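Two weeks into the new ordering system and I'm still waiting to be impressed. It's called Pasix, it decides what comes in and what goes where, and according to the leaflet in the staff room it will "free colleagues for more rewarding tasks". I do the laundry aisle. I have yet to meet the rewarding task.

My working day still goes mostly like this.
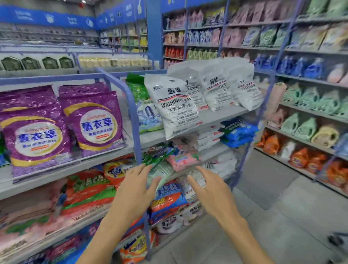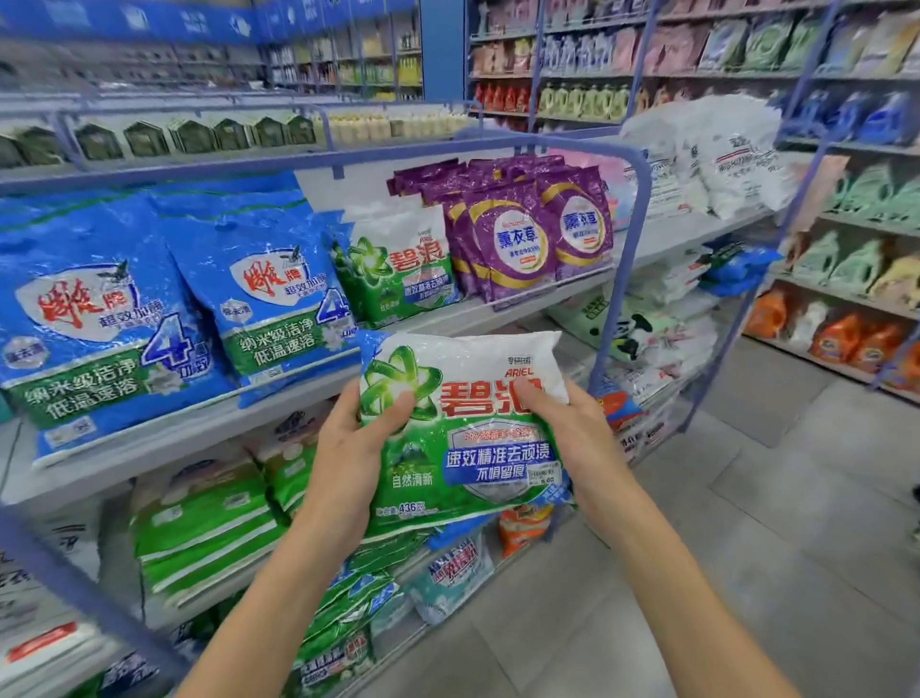
Washing powder on the blue rack, one bag at a time.

What Pasix took away was the order pad. I used to walk the aisle before opening and write down what we were short of, and I knew that a cold week in November meant people buying the bigger bags. Now the handset tells me. On its first Monday it gave me 131 lines to check. I checked them all and 130 were things I'd have written down anyway. The other was a softener we stopped selling last year.

Delali Eshun on tills thinks I'm being unfair. She went through all this when the Kesa self-checkouts arrived, and she says you grumble for a month and then forget how it was before. Maybe. But there were four people on tills back then and there are two now, and the two who are left spend their shifts walking between machines saying sorry to customers. I'd call that a different job, and it pays the same.

The rep who came to train us was pleasant enough. I asked him what happens when the handset is wrong and he said to log it. I asked who reads the log – he wrote that down and said he'd get back to me.

Rocío Bustos, who runs our shift, has started keeping a paper list in her pocket again. Bags that split, prices that don't match the shelf, the regular who wants the lavender powder put by for her. The system has no box for any of it. She isn't supposed to have the list, so I suppose I shouldn't be writing about it, but head office doesn't read this blog either.

Next month they want to add shelf scanning. I've asked for the hours in writing first.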